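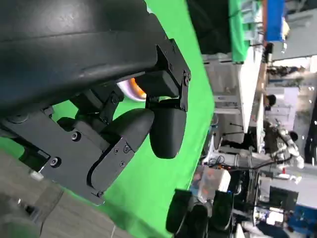
I have spent most of September reading about asteroid law, which is a thing you can do if your evenings are free and your standards are low. It started with a question my niece asked over dinner: if a company digs something up out there, who does it belong to? I said "whoever gets it home," with the confidence of a man holding a serving spoon. Then I went and checked, and I've been checking ever since. What caught me early on was how much of the argument hangs on the word "take." Lawyers have a whole theory of taking. Engineers have two black rubber-tipped fingers hanging off a bracket, one longer than the other, and would like to know whether the rock is going to crumble. I find myself siding with the fingers.

The basic problem goes like this. The Outer Space Treaty of 1967 says no country can claim a piece of the sky. Fine. It says very little about whether you can keep a bucket of it. Several countries have since passed their own laws saying yes, the bucket is yours, provided you filled in our form first. Other countries think this is a bit like selling fishing licenses for somebody else's lake. Everyone is very polite about it, since there is no bucket.

I got a lot of this from Triin Org, whose newsletter Sommont I've been paying for since it was mostly complaints about satellite insurance. She reads the filings so that I can read her reading the filings. Her last issue took apart the business plan of a startup called Kusari, which wants to pull water out of a small asteroid and sell it as fuel to spacecraft that would otherwise have to bring their own. The plan runs to 200 pages. The customers get 2 of them.

I don't want to be mean about Kusari. Water is the sensible thing to go after, and they say so in plain English, where the rest of the industry is still waving platinum around. You may have seen the headlines that put a price on a single asteroid with more zeros than a phone screen can hold. The trouble with that number is that it assumes you can bring all the platinum home and that the price of platinum will sit there, unbothered, watching you do it. My grandfather grew zucchini and could have explained the flaw.

Water has a different problem. You have to sell it up there, to people who aren't there yet, who are waiting for the fuel to be cheap before they go. Kusari's answer is a chart with a line going up. I've looked at the chart many times and have come to like it as a drawing.

Then there's the insurance, which is where I lost a whole weekend. Say your digger knocks loose a chunk of rock and it wanders off and meets a satellite. Your government is on the hook in some circumstances, and in others it depends on whose fault it was, and good luck finding a witness. Kwabena Agyeman gave a talk on this that someone put online, four speakers on one panel and him the only one who seemed to be having any fun. He called the liability rules "written for things that fall, by people looking down." I wrote that on the back of a gas bill and then paid the gas bill by mail, with the quote still on it, so I hope I have the wording right.

A reader asked after my last post (the one about moon dust and vacuum cleaners) whether I think any of this will happen in my lifetime. I think somebody will bring back a useful amount of something, and it will be smaller and duller than promised. Roughly 200 pounds of gravel, say. There will be a ceremony. Two governments will both say it was their idea. Somebody will try to put it on eBay.

And I will be thrilled, to be clear. I make fun of it because I'd stay up until 3 a.m. to watch it land.

My niece, meanwhile, has moved on to octopuses. I gave her the full answer on asteroid ownership last week, with the treaty and everything, and she listened to nearly all of it before asking if there was more bread. Next time I want to get into the question of who gets to park next to whom on the moon, as Triin has promised a long piece on it and I'd like to get my bad opinions in first.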